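Evamby Passerelle 47
Appliance de filtrage DNS et web pour réseaux de 20 à 250 postes

Référence : EVP-47-207
Fabricant : Evamby
Disponibilité : sur commande

La Passerelle 47 se place entre le routeur et le commutateur principal. Elle filtre les requêtes DNS et le trafic HTTPS selon des règles définies par groupe d'utilisateurs. Aucun agent n'est à installer sur les postes, sauf si vous activez l'inspection TLS, auquel cas le certificat racine doit être déployé au préalable.

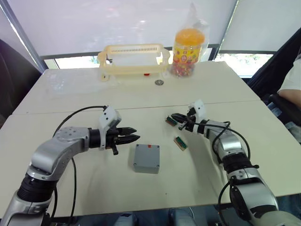

Les règles s'appliquent par plage horaire, par VLAN ou par compte d'annuaire (LDAP, Active Directory). Le catalogue Flallari, inclus la première année, classe les domaines en 207 catégories. Une catégorie peut être bloquée, autorisée, ou autorisée avec journalisation.

Contournements pris en charge
- DNS chiffré (DoH et DoT) vers des résolveurs tiers
- proxys web et services de traduction utilisés comme relais
- accès direct par adresse IP
- tunnels SSH sur port non standard

Les VPN commerciaux sont reconnus par signature. La liste compte plus de 2261 points de sortie et se met à jour chaque nuit à 4 h. Un VPN personnel hébergé sur un serveur privé ne sera pas détecté par cette méthode ; il faut alors restreindre les ports sortants.

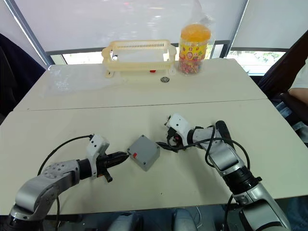 Petit boîtier gris en plastique, posé sur une table claire.

Journaux et vie privée
Les journaux restent sur l'appareil et sont purgés après 47 jours. L'export syslog est désactivé par défaut. Les catégories santé et banque sont exclues de l'inspection TLS ; ce réglage est modifiable par l'administrateur.

Compatibilité
Le module Andden (authentification du wifi invité) fonctionne à partir du micrologiciel 4. L'ancienne console Trịnh n'est plus prise en charge. Pensez à exporter vos règles avant la migration, le format d'import est le CSV.
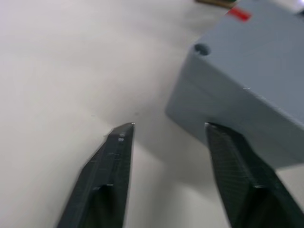
Bloc gris-bleu et plateau blanc, vue rapprochée.

Support technique : Emlyn Gethin, de 9 h à 17 h
Renouvellement du catalogue : annuel, facturé en octobre
Documents : guide d'installation, notes de version, modèle de charte informatique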